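5.3 Failure Analysis: Missed Contact with Clear Drawers

The most serious fault in the evaluation occurred in the drawer tasks. The policy was trained on demonstrations collected with a hand-held gripper and was then run on the Sandesano arm without further tuning. Of the 38 trials in the drawer set, 16 ended in failure. In 14 of these, the fingers closed in front of or beside the drawer, and the arm then carried out the rest of the motion as if the drawer had been held. In the other 2, the left finger struck the drawer wall during the approach and pushed the whole organizer along the table until the force limit stopped the arm.

The two kinds of failure were first treated as separate. The collisions were logged as safety events under the laboratory's operating rules and were reviewed by Firouzeh Babaei and Thongchai Chaiyaporn, who had not taken part in training the policy. Their review found that the force limit had worked as set, but that the limit was too high for a light object standing loose on a smooth surface. No person was inside the work area during either event. The limit was lowered before testing resumed, and the organizer was fixed to the table for all later trials. Results obtained before and after this change are reported separately in Section 6.

A second look at the recordings by Xinyi Yao suggested that both kinds of failure began with the same error. In each case the predicted position of the drawer's front wall was too close to the cabinet. When the error was large and the approach was straight, the fingers met the wall before they were expected to. When the approach was from the side, they closed on air. The Premer controller accepted the closing command in either case and did not compare the final finger width with the width expected for a held drawer. A check of this kind was present in the earlier Plemus version of the software and had been removed to shorten the cycle time.

Errors of position were concentrated in steps where the policy had to locate a drawer that was already open. A closed drawer is seen against the colored body of the organizer, and its outline can be inferred from the dividers around it. An open drawer loses much of this support. In the demonstration view in Figure 7, the clear drawer extends from the yellow organizer over a white tabletop, and its walls can be made out mainly from faint gray outlines and reflections. The small dark object inside is far easier to see than the drawer that holds it. We believe that the policy learned to use such contents as a guide to the drawer's position, although the present data do not allow this to be tested directly. Trials with empty open drawers, and with tabletops of other colors, are planned.

Figure 7. Wrist view from the drawer demonstrations, with the gripper jaws open and one drawer pulled out.

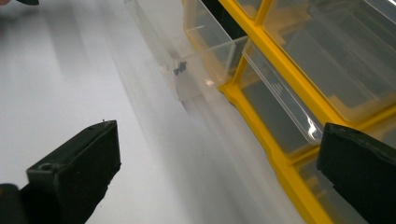
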